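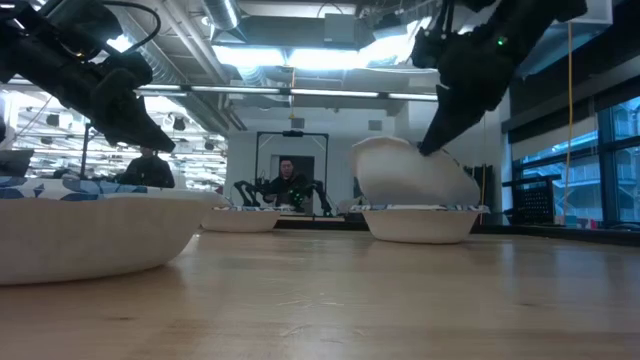 双臂遥操作工作台的搭建与纸碗叠放试验
课程项目报告
作者：Lejla Papadopoulos
地点：Ernwood 共享工坊
2018年8月

一、项目内容

本项目在 Ernwood 共享工坊里搭建一套双臂遥操作工作台。操作者坐在桌子一端，双手各握一只小型主动臂，桌子另一端的两只从动臂跟随动作，由夹爪完成抓取和放置。试验任务是把散放在桌上的纸碗叠成一摞。

开题时的目标写得比较大，包括自动叠放。中期检查以后，指导老师 Negussie 建议先把遥操作部分做稳，自动部分只保留数据记录，不做训练。本报告按修改后的范围写。

项目经费为1,436元，用于线材、紧固件、电源、型材和纸碗。从动臂和夹爪向系里借用，主动臂的关节模块是上一届项目留下的，外壳和手柄由我们重新做。

二、机械部分

1. 桌子

桌面用工坊原有的木桌。最初想在桌面上铺一层防滑垫，试过以后取消了。垫子的边会翘，碗沿碰到翘起的地方就翻。木面摩擦力够用，纸碗很轻，夹爪碰一下会滑开一点，操作者很快能适应。

2. 操作端框架

操作端用黑色金属型材搭了一个矩形框架，主动臂装在框架两侧，人坐在中间。第一版框架只有两根立柱，没有横梁，双手同时往外推的时候立柱会晃，主动臂的零位跟着漂。加上横梁后问题消失。座椅高度对操作影响很大，坐低了手肘会碰到框架下沿，后来在地上贴了胶带标出椅子的位置。

3. 主动臂

主动臂的关节排列与从动臂一致，连杆按比例缩短。这样做换算简单，关节角可以直接映射，不用解逆运动学。代价是操作者的手移动一小段，从动臂末端会移动较长一段，细小动作会被放大。我们在软件里加了一个慢速挡，按住手柄侧面的按钮时，从动臂只走主动臂转角增量的一部分。松开按钮时两边角度已经不一致，需要重新对齐，所以松开后从动臂先停住，等操作者把主动臂移回对应角度再继续跟随。这个逻辑改了好几遍，早期版本在松开的瞬间会突然跳动，有一次把一摞碗整个扫到地上。

4. 夹爪

夹爪原配的指面较硬，夹纸碗时容易把碗沿压出折痕。我们试过橡胶片、海绵胶条和热缩管三种包覆。橡胶片夹得最牢，但是松手时会粘住碗沿，把已经放好的碗又带起来。热缩管太滑。最后用的是海绵胶条，外面再缠一层布基胶带，磨损以后换起来也快。

三、电气部分

两只从动臂各用一个独立电源。开始时为了省钱共用一个，两臂同时加速时电压下降，其中一臂的控制器会重启。分开以后没有再出现。

走线花的时间超出计划。线缆贴着臂身走，末端转到大角度时会被拉紧，接头松过两次。改为在上部留出一段弧形余量，转动时线有地方伸展，接头处再用扎带固定一道。扎带不能扎得太紧，线皮会被勒出印子。

急停按钮有两个，一个在操作者脚边，一个在桌旁由协助人员掌握。按下任意一个，从动臂断开动力输出。从动臂断电后会慢慢下垂，因此停机前要先把夹爪移到桌面以外，或者先把碗拿走。这一条写进了操作守则，贴在工坊的设备登记本里。

四、软件部分

控制程序分成读取、映射、发送和记录四块。读取部分从主动臂取得关节角，经过低通滤波再进入映射。滤波器的截止频率调过很多次。调低了手感发闷，动作像隔着一层东西；调高了手抖会直接传到夹爪上。最终的取值由三名同学分别试用后折中确定，没有做正式的主观评分。

限位放在映射之后、发送之前。每个关节有软件限位，两臂之间另有一个简单的距离检查，末端距离过小时两臂都停止前进，只允许后退。这个检查只看末端，不看肘部，肘部相碰仍然可能发生，试验中靠桌旁的协助人员盯着。

记录部分把关节角、夹爪开度和时间戳写入同一个文件，每次试验一个文件。工坊的网络时断时续，数据先存在本地，结束后再用移动硬盘拷走。文件夹命名为 Humetti 加日期，Humetti 是我们小组给这张工作台起的名字，代码仓库也用这个名字。仓库里较早的提交用的是 Prarnis，那是上一届的项目名，迁移时没有全部改完，看代码的人需要留意配置文件中的路径。

五、试验方法

每次试验开始前，由协助人员把纸碗散放在桌上，碗口朝上，互相不接触。操作者发出开始口令，用两只夹爪配合，把碗逐个叠到指定的底碗上。全部叠好并松开夹爪以后计为成功。碗翻倒但能扶正的，继续计时；碗掉到地上，或者碗沿被夹坏到不能继续叠放的，计为失败。

每次试验限时165秒，超时也计为失败。

纸碗选用带花纹边的一款，理由是白色碗沿叠在一起时，从操作端看不清边界，花纹可以帮助判断里外两只碗的位置。纸碗是消耗品，夹出折痕以后刚度下降，会影响后面的结果，所以碗沿变软的就换掉。

操作者在正式记录之前有练习时间，练习的数据不计入结果。

六、结果

正式试验进行了22次，其中失败3次。失败的情况如下。

第一种是放碗时碗身倾斜过大。一只夹爪压住碗底，另一只去扶碗沿，扶的一侧用力过早，碗从底碗上滑脱，滚落到地上。

第二种是超时。操作者中途使用慢速挡后没有对齐成功，反复尝试，时间用完。事后查看记录，主动臂腕部的角度绕过了一圈，程序判断的对应角度和实际差了整整一圈，操作者无论怎样移动都对不上。这是程序错误，已经修正，修正后没有重做全部试验，只做了针对性的检查。

第三种是碗沿损坏。当时用的碗已经夹过多次，本应在开始前换掉。

成功的试验中，多数时间花在调整碗的姿态上，移动本身很快。碗倾斜着靠在下面的碗上时，用夹爪指尖从上沿轻压，让它自己落平，比重新夹起再放省事。几位操作者后来都改用这个方法，我们没有事先教过。

还有一个现象：操作者面对从动臂坐着，左右关系容易弄反。程序里做了映射选项，可以让主动臂控制同侧或对侧的从动臂。习惯哪一种因人而异，同一个人换了设置以后，前几次动作会明显变慢。正式试验中，每位操作者固定使用自己选的设置，因此不同人的用时不宜直接比较，本报告没有列出个人用时。

七、存在的问题

没有力反馈。操作者只能靠看来判断夹没夹住，视线被夹爪挡住时只能凭经验。

远处的碗不好判断前后距离。坐在框架里看过去，桌面另一头的碗几乎只剩一条边，需要桌旁的人口头提示。口头提示有延迟，两个人配合不熟的时候反而会干扰。下一步打算在操作端加一块显示屏，显示从侧面拍摄的画面。

室内光线变化大。工坊窗户多，下午靠窗一侧反光较强，碗沿的花纹会看不清。我们把试验安排在光线稳定的时段，没有做遮光处理。

搬动不便。工坊的桌子是公用的，从动臂的安装座每次拆装后都要重新标定，标定一次要占去一节课的时间。我们给安装座加了定位销，重复性有改善，但是没有测量数据，不能说明改善了多少。

八、后续安排

10月新一届小组接手。移交内容包括工作台、主动臂的备用外壳、代码仓库、全部试验记录和一份接线图。接线图中操作端急停按钮的线色与实物不一致，以实物标签为准，更新后的图会补到仓库里。

建议接手的小组先补上肘部碰撞检查，再做其他功能。主动臂手柄上的按钮弹簧偏软，已经换过一次，备件放在工坊零件柜的抽屉里，抽屉上写着 Humetti。

九、分工

Lejla Papadopoulos 负责控制程序、数据记录和报告撰写。机械结构与走线由小组共同完成，试验时轮流担任操作者和桌旁协助。Negussie 老师审阅了操作守则和试验方案。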